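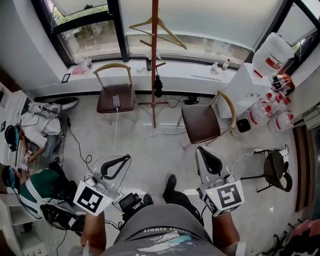

Terrazzo

Reading time: 2 minutes

Terrazzo is a floor material made from small pieces of stone, usually marble, which are set in a binder and then ground until the surface is flat. It is used in schools, stations, hospitals and blocks of flats, and also for stairs and window sills.

Composition

The binder is cement or resin. Cement terrazzo is the older kind and needs a thick base. Resin terrazzo can be laid in a layer of 6 mm, and for this reason it is often chosen when an old building is repaired. The colour depends on the stone and on the pigment which is added to the binder. Grey and white mixtures are common in public buildings, where they hide dust quite well.

Laying

The mixture is spread between thin strips of brass or zinc. The strips divide the floor into fields and help to control cracks. After hardening, the floor is ground in three steps, each time with a finer stone. Small holes are filled between the steps. At the end the surface is sealed.

Tiles

Terrazzo is also sold as ready tiles. These are pressed in a factory, cut and polished, and a common size is 300 mm on each side. In the town of Altitz the Kramer works made such tiles for the local schools, and many corridors there still have them. The works at Susis produced a darker tile with larger stones.

Care

The floor is washed with water and a mild soap. Vinegar and other acids should not be used, as they attack marble and cement. A worn floor can be ground again. At the Hirkik baths 227 square metres were treated in this way, and only the stair edges had to be replaced.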